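Call for participants: try our hand-held gripper kit with everyday clothes

Vultness, July round 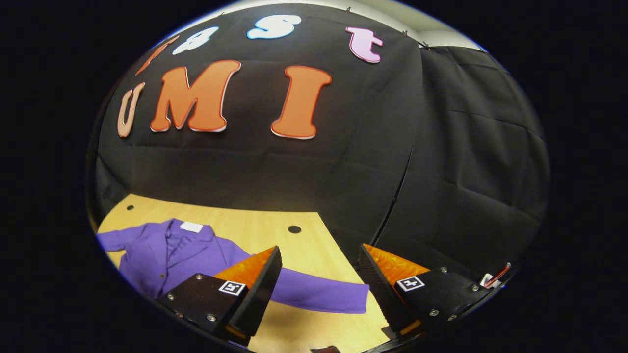 We are looking for 13 people who will use the kit at a table and tell us what is good and what is bad in it. The work is with shirts, jackets and other simple garments. You hold the gripper in your hand, fold a sleeve, turn a collar, and lay the garment flat again. The recordings are later used for teaching a robot arm to do the same.

The kit will be offered to small laundries and schools from January, and before this we want to hear from persons who did not build it. Experience with robots is not required. It is more important that you are patient and do not mind repeating one movement many times.

What we ask from you:
Two visits to our room in Tuhumury, each about 2 hours long, with a pause.
Age 18 or older, and both hands free of injury.
English or Estonian good enough to follow spoken directions.
A short written opinion after the second visit -- one page is enough, and criticism is welcome.

What you receive:
Payment for both visits, travel costs inside the city, and tea or coffee. Participants who write a longer review may borrow the kit for 7 days.

To apply, please write a few lines about yourself to Rūta Koppel at the Vultness front desk, with the word Ellik in the subject. Please mention if you are left-handed -- we have too few such participants until now. Applications are accepted until Jul 8, 2025.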